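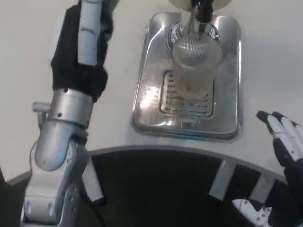
Jotach Beverage Cell: Equipment Planning Notes and Data Card

Maintained by Bushra Hayat (cell hardware) and Sidra Sandhu (purchasing and data). Last revised in September.

Scope

This repository holds the parts register, the budget sheets and the recorded episodes for the Jotach beverage cell. The cell is a two-armed robot working at a fixed counter with a built-in drip tray and an overhead dispenser. The task is strained drink preparation: a glass goes on the grate under the dispenser, a mesh strainer sits on the glass, the dispenser runs, and both items are taken away.

The episodes were recorded to decide what to buy for the second site at Losadholm. They can be used for training, but the collection was sized for a purchasing decision and coverage is uneven. Read the limits section before using them for anything else.

Contents

register/ — one line per part, with supplier code, lead time and spare level
budget/ — current and superseded sheets, by quarter
episodes/ — 1,253 recorded episodes, head view plus joint states
faults/ — free-text fault notes, keyed to episode number
layout/ — counter drawings for the present cell and for Losadholm

Superseded sheets stay in the folder. Do not delete them; the Losadholm request refers to two of them by name.

Episode fields

episode_id: integer, not reused after a deletion
task_step: place_glass, place_strainer, dispense, remove_strainer, remove_glass
arm: left, right or both
outcome: done, retry, stopped
sleeve_state: fitted, removed
hand_set: A or B, see register/hands.csv
note: optional, free text

A retry is any step where the hand opened and closed again on the same item. A stopped episode was ended by the operator. Stops for refilling the dispenser are also logged as stopped, with "refill" in the note, and have to be filtered out before any fault rate is worked out.

What drives the budget

Hands. These are the largest recurring line. Fingertips and joint covers wear first and are ordered as sets. The Losadholm plan carries 6 fingertip sets for the first year. Earlier drafts carried fewer and assumed a shorter lead time than we were quoted.

Sleeves. Fabric arm sleeves are listed under consumables. They bunch at the joints when the arm is raised, so order the longer cut. Hem length is in the register. One supplier changed its sizing between orders and the old size codes should not be used.

Glassware. Clear glass only. Budget for breakage under the site's own code, not under robot spares. Finance at Eder, who hold the lease on the arms, will reject glassware on a maintenance claim.

Strainers. The fine mesh type with a rounded basket. Buy from a single batch where possible. Rim diameter varies between batches, and a loose rim changes how the strainer sits on the glass.

Counter and tray. The counter is a one-time cost. The tray is polished stainless steel, which is easy to clean and reflects a lot of light. Glare on the tray is the most common remark in the fault notes for place_glass. Sidra has asked for a price on a brushed tray from Staklow. Until that quote arrives, the Losadholm sheet carries the polished one, plus a line for diffused overhead lighting. If the brushed tray is approved, drop the lighting line and keep the fixture brackets.

Cables. Allow for replacement of the outer arm cables at each annual service. The service contract covers labor only.

Lead times

Arms and hands are quoted together at 16 weeks from signed order. Everything else fits inside that window. The counter cutout has to be confirmed before the arms ship, as the base supports stand under the curved front edge and their spacing sets the cut. Moving the base after installation means cutting a new counter — it was done once at the present site and the invoice is in budget/old.

Open items

Staklow quote for the brushed tray (Sandhu)
Floor loading letter from the Losadholm landlord (Hayat)
Whether a spare dispenser nozzle is held on site or at Eder
Water supply: confirm pressure at the wall before ordering fittings
Customs code for fingertip sets, currently entered as general rubber parts

Known limits of the data

All episodes come from one counter and one dispenser. The counter is off-white and matte; results on darker surfaces are unknown. Joint states for hand set B have gaps where the logger was restarted. Glass position was not measured independently, so placement error can only be estimated from the head view.

Only two operators recorded episodes, and they stopped runs at different points. Compare retry rates within one operator, never across both. Operator codes are in the episode header.

Changing the sheets

Edit the register first, then regenerate the budget sheet. Prices typed straight into the budget sheet are overwritten on the next build. Lease changes go to Bushra Hayat before they are entered. Everything else can go in with a short note giving the quote reference and the month it was received.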